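Home Features Shop Floor Reviews Back Issues Subscribe

The Cell That Needs Its Screws Checked

July
By Tomoyo Koyama

The shift at Rusterance starts at 6 a.m., and for the first part of it the robot does nothing. It sits with its arm folded over the bench while Okafor goes over the gripper with a hex key and a flashlight.

Rusterance takes in retired server hardware at its building in Clutedport and strips it for parts. Most of the work is done by hand at long benches. One cell, at the back near the loading door, belongs to a robot arm the staff call Grukby, after the label on the crate it came in. Its job is narrow. It reaches into an open chassis, takes hold of a drive caddy or a connector and works it free.

Okafor has looked after the cell from the start. The gripper was built in the shop from thick black plates bolted together, with the finger linkage carried between them. The plates are heavier than they need to be. An earlier set was thinner and flexed when a caddy stuck, and once the plates flex, the fingers no longer close where the software thinks they do.

So the screws get checked every morning. They are silver socket-head screws, in more than one size, and Okafor goes around them in the same order each day, side plate first, then the main body, then the small ones on the bracket. A screw that turns at all under light pressure comes out, gets cleaned, gets a drop of thread locker and goes back in. A loose screw also goes in the logbook. There are 26 loose screws in the book so far, and most of them came from the same two holes. Those holes have now been drilled out and fitted with threaded inserts.

After the screws come the fingers. Okafor runs them open and closed 100 times with nothing in them and listens. A dry pivot makes a faint tick at the end of the stroke. If there is a tick, the pin gets one drop of light oil and the excess is wiped off, since oil on a finger means a dropped part later on.

The camera is last. It is a small one, mounted at the wrist so that it looks along the gripper toward whatever the fingers are about to touch. That position has a cost. A good part of every picture is taken up by the gripper itself, and the software has to be told which part to ignore. When a plate is replaced, even with one cut from the same drawing, that mask has to be made again. Okafor learned this after swapping a side plate late one afternoon and going home. The next morning the arm kept stopping short of the chassis. It was reading the edge of its own new plate as an obstacle.

Light is the other trouble. With the wrist rolled over, the camera can end up pointed at the ceiling, which is far brighter than the inside of a metal tray. Left to itself, the camera sets its exposure for the ceiling and the dark plates go nearly black. Okafor fixes the exposure by hand and checks it against a test tray, where the pins on a connector header have to come up as separate pins. If they run together into a stripe, the lens gets cleaned before anything else is changed. It is usually the lens.

The cell has pulled 1,406 parts since the current gripper went on. Okafor keeps that number on a strip of tape on the controller and changes it at the end of each shift. It matters mainly for the finger pads, which wear on the side that meets the sheet metal first. There are 8 spare sets in the drawer under the bench, cut and labeled.

What Okafor would like next is a better way to route the cable at the wrist. The present one is tied down in three places and still finds an edge to rub against when the arm rolls. The sleeve has been replaced twice. A new clamp has been drawn up and is waiting for time on the mill, behind a batch of bench brackets that the hand crew asked for first.

Until then the cable is part of the morning round, after the screws and before the fingers. Okafor bends the sleeve back with a thumb, looks at the underside, and moves on to the approach test. The arm is brought up to a caddy at its slowest speed and stopped just short of it, and Okafor compares the gap in the camera view with the gap at the bench. When the two agree, the fingers are allowed to close and the shift's first tray gets started.

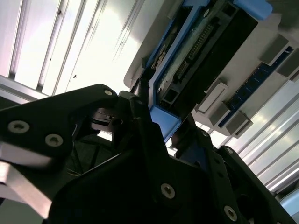
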